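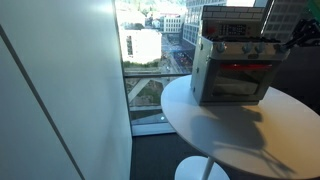 The call came in as a burglary at Ramanauskas Hardware, on the corner by the bus depot. Renu Saxena took it alone. Her partner was in court until noon.

The back door had been forced with a flat bar. Mr. Ramanauskas stood in the alley in his slippers and told her the safe was fine.

"Then what did they take?" she asked.

"Keys. The blanks and the book."

The book was a ledger. For thirty years he had written down every key he cut, with the name and the address. There were 1,193 entries, and most of them were in Flerkby, up on the hill.

Renu called the desk and asked for two cars up there. The sergeant said he could give her one.

She sat at the counter and had the old man go through the last names he remembered. He was good at it. He remembered a dentist, a widow on Kidik Street, a man who had paid $200 to have a lock changed at night and wouldn't say why.

"When was that?"

"October. He came back yesterday. He wanted to know if I still had his address."

"What did you tell him?"

"I said it's in the book."

She wrote down the name he gave her. It was the same last name as the widow's. Renu picked up the radio, gave the number on Kidik Street, and was out the door before the desk answered.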